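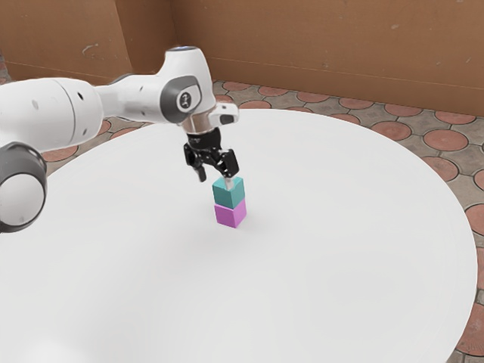

4. 독자 서평에 나타난 '믿음의 회복' 서사

그림 3. 둥근 흰색 탁자 위로 뻗은 흰색 로봇 팔. 컴퓨터 렌더링.

4.1 자료와 읽기의 방법

앞 절에서 초자연 로맨스의 책 소개글이 어떤 문장으로 독자를 맞이하는지 살펴보았으니, 이제는 그 문장을 읽고 책을 펼친 사람들이 다 읽고 난 뒤에 무엇을 적어 두었는지를 들여다볼 차례이다. 연구자로서 고백하자면 이 부분이 가장 즐거웠고, 또 가장 오래 걸렸다. 서평이라는 글은 짧게 쓰인 것일수록 금방 읽히지만 금방 이해되지는 않아서, 한 줄짜리 감상 앞에서 반나절을 보낸 날도 있었다.

분석 대상은 독자 서평 사이트 Fisidik에 올라온 서평 3823건이다. 출판사 Derkberg가 펴낸 초자연 로맨스 22종에 달린 글을 모두 모은 것으로, 수집은 03/07/2021에 마쳤고 그 뒤에 올라오거나 고쳐진 글은 포함하지 않았다. 한 출판사의 목록으로 범위를 좁힌 까닭은 소개글의 문체가 비교적 고르게 유지되기 때문이다. 소개글의 말투가 책마다 크게 다르면 서평의 차이가 작품에서 온 것인지 소개글에서 온 것인지 가려내기가 몹시 어려워진다. 물론 이렇게 하면 잃는 것도 있는데, 그 점은 절의 끝에서 다시 이야기하겠다.

먼저 전체 서평을 한 차례 통독하면서 '믿음', '회복', '다시', '오랜만에' 같은 말과 그에 가까운 표현이 나오는 글을 골랐고, 그 가운데 작품마다 길이와 별점이 한쪽으로 쏠리지 않도록 100건을 뽑아 꼼꼼히 읽었다. 별점은 참고로만 삼았다. 별 셋을 주고도 밤을 새웠다고 적는 독자가 있고, 별 다섯을 주고는 '재미있어요' 한마디만 남기는 독자도 있어서, 별의 개수와 글의 온도를 나란히 놓고 보면 오히려 헷갈리는 일이 많았다.

4.2 '이 장르를 다시 믿게 되었다'라는 말

뽑아 읽은 서평 가운데 75건이 어떤 형태로든 과거의 실망을 먼저 꺼낸 다음에 작품 이야기로 들어간다. 흡혈귀는 이제 지겹다고 생각했는데, 늑대인간이 나오는 책은 다시는 사지 않겠다고 했는데, 하는 식이다. 이 짧은 도입부는 거의 의례에 가까워 보인다. 독자는 자신이 이 장르를 오래 읽어 왔고, 그만큼 쉽게 넘어가지 않는 사람이라는 것을 먼저 밝혀 둔다. 그러고 나서야 이번만큼은 넘어갔다고 기쁘게 털어놓는 것이다.

흥미로운 것은 실망의 내용이 대개 구체적이라는 점이다. 주인공이 첫 장에서는 유능한 법의학자로 나오다가 셋째 장쯤 되면 아무 문도 혼자 열지 못하는 사람이 되어 버린다든가, 수백 년을 살았다는 남자 주인공이 역사 이야기를 단 한 번도 하지 않는다든가 하는 불만이 거듭 나온다. 읽다 보면 고개를 끄덕이게 된다. 이런 불만은 장르 자체를 향한 것처럼 적혀 있지만, 가만히 따라가 보면 장르가 한때 자신에게 해 주었던 약속을 아직 기억하는 사람의 말투에 가깝다. 마음이 완전히 떠난 독자라면 수백 년을 산 남자의 역사 지식까지 걱정해 주지는 않을 것이다.

그렇다면 무엇이 그 믿음을 되돌려 놓는가. 연구를 시작할 때 우리는 세계관의 새로움이 가장 자주 꼽힐 것이라고 예상했다. 소개글이 가장 공들여 내세우는 것이 저주의 규칙이나 혈통의 비밀, 숨겨진 도시의 이름 같은 것들이기 때문이다. 그런데 서평에서 세계관은 칭찬을 받더라도 대개 한 문장으로 지나가고, 길게 이야기되는 것은 두 주인공이 서로를 믿기로 마음먹는 장면이었다. 입맞춤 장면보다도 그 앞의 장면, 그러니까 마법을 믿지 않던 쪽이 상대의 말을 한 번만 들어 보기로 하는 대목이 훨씬 자주 언급된다.

여기서 작품 속의 믿음과 독자의 믿음이 겹친다고 보는 것이 우리의 해석이다. 의심 많은 주인공이 마음을 여는 과정은 의심 많은 독자가 책에 마음을 여는 과정과 나란히 놓여 있고, 서평을 쓰는 사람은 두 과정을 굳이 나누어 적지 않는다. '나도 이 여자처럼 안 믿었다'라는 문장은 등장인물에 대한 말이면서 동시에 책값을 치른 자기 자신에 대한 말이다. 이런 문장을 만날 때마다 분류표의 어느 칸에 넣어야 할지 한참을 망설였고, 결국 두 칸에 모두 넣기로 했다.

4.3 Citberg 연작과 『Từ』의 경우

두 작품의 서평을 조금 더 가까이에서 보자. 하나는 가상의 항구 도시 Citberg를 무대로 한 연작이고, 다른 하나는 단권으로 나온 『Từ』이다.

Citberg 연작은 야간 응급실에서 일하는 의사와 도시의 지하 수로를 지키는 주술사의 이야기로, 소개글만 보면 대립 구도가 더없이 분명하다. 과학과 마법, 낮과 밤, 병원과 수로가 차례로 짝을 이룬다. 그런데 독자들은 이 대립을 소개글만큼 엄격하게 받아들이지 않는다. 서평에서 자주 사랑받는 대목은 의사가 주술사의 상처를 꿰매면서 소독을 제대로 하지 않았다고 한참을 나무라는 장면이다. 독자들은 여기에서 의사가 여전히 의사라는 사실에 안도한다. 사랑에 빠졌는데도 직업을 잊지 않았다는 것, 그것이 그렇게 반가운 일이었던 모양이다. 앞에서 본 '유능하던 주인공이 무능해지는' 실망을 떠올리면 이 반가움의 무게를 짐작할 수 있다.

연작이라는 형식도 한몫을 한다. 첫째 권의 서평은 조심스럽고, 둘째 권의 서평은 수다스러우며, 셋째 권에 이르면 처음 오는 독자에게 읽는 순서를 알려 주는 글이 부쩍 늘어난다. 어느 권부터 읽어도 된다는 의견과 반드시 첫째 권부터 읽어야 한다는 의견이 댓글에서 제법 길게 맞서기도 하는데, 양쪽 모두 새 독자를 몹시 아끼는 마음에서 하는 말이라 읽는 쪽에서는 흐뭇하기만 하다. 믿음을 되찾은 독자는 이렇게 안내자의 자리로 옮겨 간다.

『Từ』는 사정이 다르다. 죽은 이의 말을 받아 적는 필경사와 그 말을 지워야 하는 사자의 이야기로, 전개가 느리고 두 사람이 처음 이름을 부르는 장면이 책의 절반을 넘긴 뒤에야 나온다. 서평도 이 느림을 두고 갈린다. 끝까지 읽지 못했다는 글이 Citberg 연작보다 눈에 띄게 많고, 끝까지 읽은 독자의 글은 또 그만큼 길다. 여기서는 '믿게 되었다'라는 표현보다 '기다리길 잘했다'라는 표현이 앞에 나온다. 기다림을 견딘 독자들은 자신이 언제 책을 덮을 뻔했는지를 장 번호까지 밝혀 가며 적어 두는데, 다음에 올 독자에게 그 고비만 넘기면 된다고 손짓하는 것처럼 읽힌다.

두 작품을 나란히 놓고 보면 회복의 서사에도 빠른 것과 느린 것이 있다고 말할 수 있겠다. Citberg 연작의 서평에서는 첫 장 몇 쪽 만에 의심이 풀렸다는 고백이 흔하고, 『Từ』의 서평에서는 의심이 거의 마지막까지 남아 있다. 그럼에도 글의 얼개는 놀랄 만큼 닮아서, 실망의 기억에서 출발하여 특정한 한 장면을 거친 다음 다른 독자에게 말을 거는 것으로 끝난다. 작가에게 말을 거는 서평은 생각보다 드물었다.

4.4 해석의 한계

끝으로 몇 가지를 덧붙여 두고자 한다. 서평을 남기는 사람은 읽은 사람 전체에 비하면 말하기를 좋아하는 일부이고, 조용히 읽고 조용히 실망한 독자의 목소리는 이 자료에 들어 있지 않다. 앞에서 미루어 둔 문제, 곧 한 출판사의 목록만 보았다는 점도 마음에 걸린다. Derkberg의 소개글은 '의심하는 주인공'을 유난히 즐겨 내세우는 편이어서, 독자들이 의심과 믿음의 말로 서평을 쓰게 된 데에는 소개글이 미리 건네준 어휘의 영향도 있었을 것이다. 어디까지가 독자의 말이고 어디부터가 소개글의 메아리인지를 이 자료만으로 깔끔하게 가르기는 어렵다.

또한 Fisidik에서는 서평을 쓴 뒤에도 얼마든지 고칠 수 있다. 다음 권이 나온 뒤에 앞 권의 서평을 너그럽게 고쳐 쓰는 독자가 있는가 하면, 결말에 화가 나서 별을 도로 거두어 가는 독자도 있다. 우리가 읽은 것은 수집을 마친 날에 남아 있던 글이며, 고치기 전의 글이 어땠는지는 작성자가 따로 밝혀 둔 경우에만 알 수 있었다. 고쳐 쓴 흔적을 스스로 적어 둔 서평들은 그 자체로 따로 다룰 만하여, 다음 절에서 재독 서평과 함께 살펴보기로 한다.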